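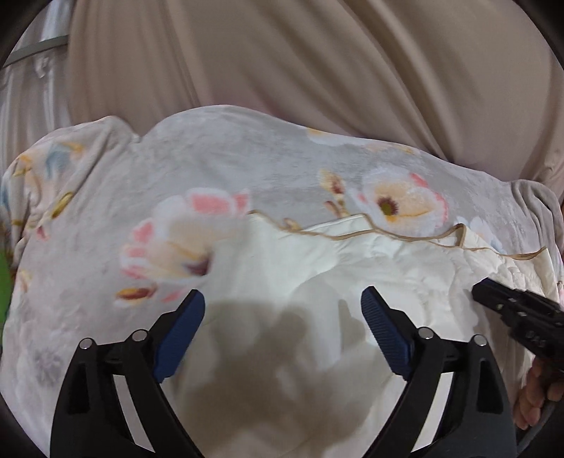

The long run deserves a better ending

Television | Opinion

Hemetbridge finished in September after 18 series and 237 episodes, and I have been annoyed about it ever since. I don't mind that it stopped. Most people who watched it to the end would admit that the last three series were thin. What bothers me is the way it stopped, with an ordinary episode about a stolen horsebox and then a caption saying thank you for watching.

For anyone who never saw it, Hemetbridge was a Sunday evening detective drama set in a market town with a river, two pubs and a very high rate of poisoning. It began in 2000. Florian Brunner played Inspector Najjar for the first eleven series, and Nandini Lobo joined in the fourth as the pathologist, Dr Sirel, later taking over as the lead when Brunner left. It was never fashionable. It was sold to a great many countries and repeated on weekday afternoons, and that is where I first watched it, off school with tonsillitis.

A show of that kind makes a bargain with its audience. The viewer accepts that each story will be wrapped up by ten o'clock and that very little will carry over to the following week. In return the programme promises to be there. You can miss a month and come back without being lost. Writers sometimes talk about this as a limitation, and I suppose it is one, but it is also difficult to do well. Try thinking of 237 reasons for a body to be found in the same small town.

The trouble is that the bargain has no clause about endings. A serial builds towards its final hour from the beginning, or at least pretends to. An episodic drama has nothing to build towards, so when the money runs out the people in charge tend to assume that no ending is needed. They think the audience came for the puzzles. I think that by the fifth or sixth series hardly anybody is there for the puzzles. I have seen the one with the bell ringers at least four times and I still enjoy it, though I know perfectly well it was the organist.

People watch for the regulars. They watch for Sirel eating her lunch in the car, and for Sergeant Jodum getting the names of witnesses wrong. These bits of business took up two or three minutes an episode and were usually the first thing cut for the afternoon repeats. Put together over the years, they told you more about the characters than any amount of back story. We knew that Jodum had a brother he didn't speak to. It came up in series seven, over a broken vending machine, and once more in series twelve. I would have liked to know whether he ever rang him.

The show had managed a goodbye before. When Brunner left, the writers gave Najjar a quiet last scene in which he cleared his desk, found a library book that was years overdue and walked across the square to return it. There was no shooting and no speech. The camera stayed on Lobo at the window for a while and then the titles came up. It was the best five minutes the programme ever did, and it can't have cost much.

So the argument that a proper finale is too expensive doesn't persuade me. Nor does the argument that a finale spoils the repeats. Episode 205, the last before the long gap between series fifteen and sixteen, was plainly written in case the show didn't come back. Sirel sells her house in it. When the series returned she was simply living in a flat, and viewers coped. The repeats of the earlier years did as well afterwards as they had before, judging by how often they were on.

There is a fair case on the other side. Plenty of finales are bad. They bring back a villain from the second series whom only the keenest fans remember, or marry off two people who have shown no interest in each other. Some jump ahead ten years so that everyone can wear a grey wig. I would take the horsebox over any of that. A writer who has spent years making self-contained stories may not be the right person to turn out a grand closing statement, and there's some dignity in carrying on as normal.

But there is a lot of ground between a grey wig and nothing at all. One scene would have done it. Lobo gave fifteen series to that part, and the last we see of her is the back of her head as she gets into a car, while a man we have never met before thanks her for finding his horse trailer.

The full set is due out on disc before Christmas, and I shall probably buy it. I will watch it in order up to the library book, then skip about. The final episode can stay in its sleeve.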